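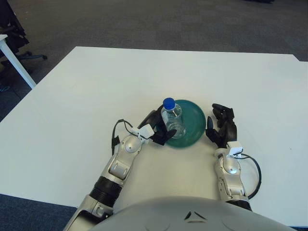
My mother kept a plate by the front door for keys, one on the landing for odd buttons and one on the kitchen table which, as far as any of us could tell, was there simply to stop people putting things down on the wood. I thought of her a good deal in April, when I moved my desk into the shared rooms at Gravthorpe and found myself, for the first time in years, with a large, bare white table to look after and no idea what ought to live on it.

A white table is a lovely thing until you put something on it. Every crumb shows, every ring left by a glass shows, and a small clear bottle of water can all but vanish until your elbow finds it. A plate in a good strong colour gives the eye somewhere to land (and the drips too, bless them!). 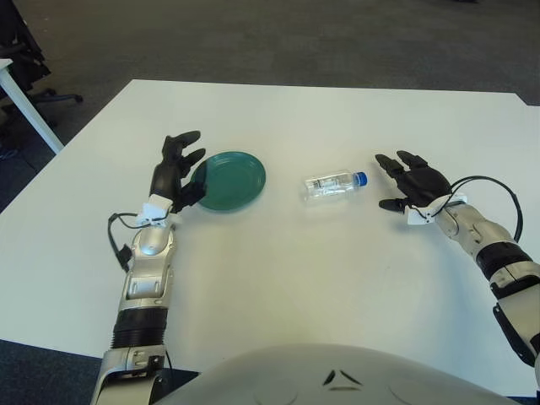
Green plate on white table, with a small bottle of water lying alongside.

Apostolos Bakalis, who ran the café at Winum before he retired, is a great believer in the raised rim. He wouldn't have a flat plate in the place, however handsome, and when I asked him what he'd choose for a table like mine he talked for most of a pot of coffee on the subject of edges. A shallow dish with a bit of a lip, he told me, will hold a bottle, a cup, a couple of biscuits and whatever you've spilled getting them there, and you can carry the whole lot off to the sink in one go.

He likes plastic, too, which surprised me. He has broken too much china, I think, to be sentimental about it. 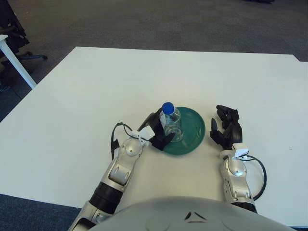 Where to put the bottle

Off to one side of the plate is my own preference, with the cap screwed down firmly and room left over for a cup. Stand it in the very middle and you'll have nowhere to put anything else, and you'll be back to rings on the table by teatime. I keep the plate well in from the edge as well, out of the way of sleeves and passing handbags.
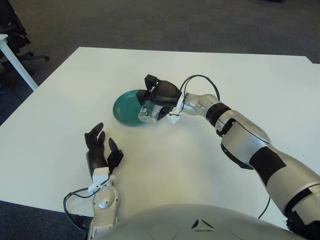

AT THE TABLE

Clear cups are the other half of the business. I do like the way the green comes through them, rather like looking into a rock pool, and a ribbed one is easier to keep hold of when your fingers are cold. They are light little things, though, and over they go if you so much as turn a page near them, so mine stays on the plate with the bottle.

I have 2 plates now, one in use and one drying on the rack, and the keys have begun to find their way on to the spare. My mother would be delighted.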